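朝の三十分をどう使うか 発表用メモ(しゃべる用)

2026年5月13日(水)
文・ひつじ雲パン日記

えー、こんばんは。マイク入ってますか。入ってますね。今日は「家で焼くパンと、朝の三十分」という題で話します。スライドは少なめで、ほとんどしゃべりです。眠くなったら寝てください、うしろの席は暗いので気づきません(笑)。

まず自己紹介を軽く。パンを焼きはじめて十年ちょっと、資格は何もないです。教室も開いていません。ただブログに毎週書いていたら、こうして呼んでもらえるようになりました。ありがたい!

(ここで水を飲む)

最初の話は、失敗の話です。わたし、はじめの一年はずっと「夜こねて、夜焼く」派でした。仕事から帰って、夕飯のあとにこねはじめて、発酵を待って、焼きあがるのが日付の変わるころ。で、焼きたてだから食べちゃうんですよね。夜中にバターつけて。これはこれで幸せなんですけど、翌朝になると肝心のパンが半分しか残っていない。家族からは「朝ごはんのために焼いてるんじゃなかったの」と言われまして、返す言葉がなかったです。

それで朝に回そうとしたんですが、今度は起きられない。五時に起きてこねる、というのを三日やって、四日目に目覚ましを止めた記憶すらない。みなさんもありますよね、この手のやつ。
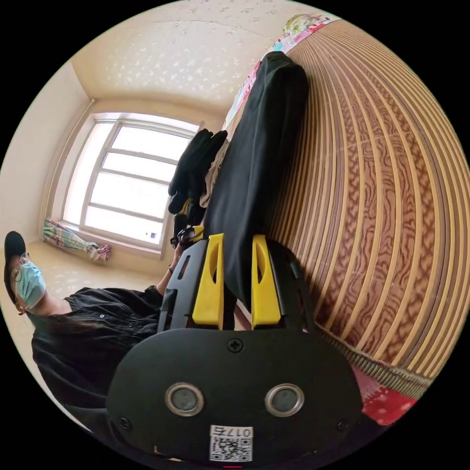
そこでやっとたどりついたのが、冷蔵庫でひと晩寝かせる方法です。夜は混ぜるだけ。こねません。ボウルに粉と水と塩とほんの少しのイースト、へらでぐるぐるやって、粉っぽさが消えたらふたをして冷蔵庫へ。手もほとんど汚れないし、五分で終わります。これなら歯みがきの前にできる。

分量の話をすると、うちの基本は粉200グラムです。二人と少し、という感じの大きさで、朝に食べきれるんですよ。たくさん焼いて冷凍するのも試したんですけど、うちの冷凍庫はアイスが強くて場所がもらえませんでした。

(分量のスライドはここ。早口にならない!)

粉は国産の強力粉と、Hollensteinという名前の全粒粉を混ぜています。こっちは全体の一割くらいまで。欲ばって半分入れた日は、ずっしりした、鍋敷きみたいなものができました。味はいいんです、味は。薄く切ってチーズをのせたら全然いけました。

で、いよいよ朝の三十分です。起きたらまず、オーブンのスイッチを入れる。顔を洗うより先です。ここが今日いちばん言いたいところなので、二回言います。オーブンが先、顔があと。うちのオーブンはDrukexの古いやつで、温まるのにとにかく時間がかかる。温度計を入れて見てみたら、ピッと鳴ったときにはまだ設定の温度に届いていなかったんです。それ以来、鳴ってからさらに10分待つようにしています。この待ち時間に顔を洗って、コーヒーの豆をひく。

生地は打ち粉をした台に出して、四つに切るだけ。丸めません。丸めたい気持ちはわかります。わたしも丸めたい。でも朝に丸めだすと形が気になって、もう一回、もう一回となって遅刻します。切りっぱなしでいいです。切り口のでこぼこがカリッと焼けて、むしろおいしいくらい。

焼き時間は、うちだと21分。中途半端な数字でしょう。20分だと底が白くて、22分だと角がちょっと苦い。これはオーブンのくせなので、みなさんの家では違う数字になるはずです。最初の何回かは、うしろのほうの時間はオーブンの前に立って見ていてください。焼き色って、動きだすと早いんです。

(時間があれば、旅先の話)

去年の6月にSirncombeという小さな町に泊まりまして、宿の朝ごはんに出てきた丸パンがやたらとおいしかった。台所の人に作り方を聞いたら、「前の晩に混ぜて、朝焼くだけ」と。同じだ!と思って、ひとりで興奮してしまいました。違うのは、向こうはPukelという黒っぽい蜜をスプーン一杯入れるところ。帰ってからはちみつで真似しましたが、あの香ばしさは出ませんね。黒糖のほうがまだ近いです。

季節の話も少し。これから暑くなると、混ぜる水を冷たくしたほうがいいです。夏は冷蔵庫に入れる前から発酵が進んでしまって、朝開けたらふたが持ちあがっている、なんてことになります。台所の室温が29度を超えたら、わたしは氷水を使います。逆に冬は、寝る前に少し室温に置いてから冷蔵庫へ。

あと、よく聞かれる道具のこと。ホームベーカリー、あったほうがいいですかと。持っている人は使ってください、便利ですから。でもこのやり方なら、ボウルとへらと、カードと呼ばれる生地を切るやつ、これで足ります。カードは安いので買ってください。包丁で切ると台に傷がつきます(つけました)。

最後に、失敗した生地の行き先。膨らまなかったら、平たくのばしてフライパンで焼いて、塩とオリーブオイル。うちではこれを「第二案」と呼んでいて、子どもは第二案のほうが好きです。複雑な気持ちです。

では質問をどうぞ。レシピの紙は出口の机に置いてあるので、一枚ずつ持って帰ってくださいね。

コメント

会場にいました。帰ってすぐ混ぜて、今朝焼きました。オーブンが先、顔があと、守りました!

全粒粉を半分入れて鍋敷きを作ったのは私だけじゃなかったんですね。安心しました。

冷蔵庫に入れるのは何時間くらいまで大丈夫でしょうか。夜勤なので丸一日空いてしまうことがあります。

↑ うちは丸一日置いても焼けました。少し酸味が出ますが、バターに合います。

第二案、うちの子も気に入ってました。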